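Warnusska Cell Maintenance Group
Minutes of the meeting held on Monday, March 5, 2018

Present: Wiebke Sperling (chair), Joscha Rathjen (minutes)
Apologies: Diekmann site office

1. Minutes of the previous meeting were agreed without change.

2. Set-up of the kitchen cell in simulation
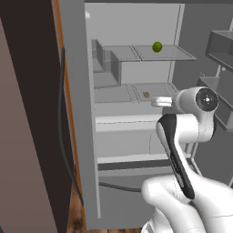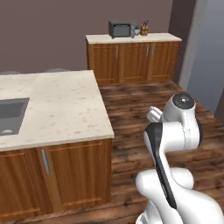
Simulated kitchen: the arm at the open refrigerator and beside the island.

JR reported that the base position in the model had been corrected to match the Honholm drawings. The refrigerator run had been repeated 122 times with the new position. WS asked that the door clearance be checked again before the wrist limits are released – the present values date from the old mounting plate.
Action: JR

3. Joint calibration
The shoulder offset was found to differ between the model and the cell at Honholm by up to 3 mm. It was agreed that the cell should be re-measured cold and the model changed afterwards. The zero marks are to be cleaned first.
Action: WS

4. Care of the cell
Cover bolts to be checked at each monthly service. Prurno has quoted for a spare wrist seal, order line 187. The quotation was accepted. Rathjen to confirm the delivery address with Diekmann.

5. Any other business
The service log will be kept in one file from April – the paper copy stays at the cell.

The next meeting will be held at Honholm after the April service.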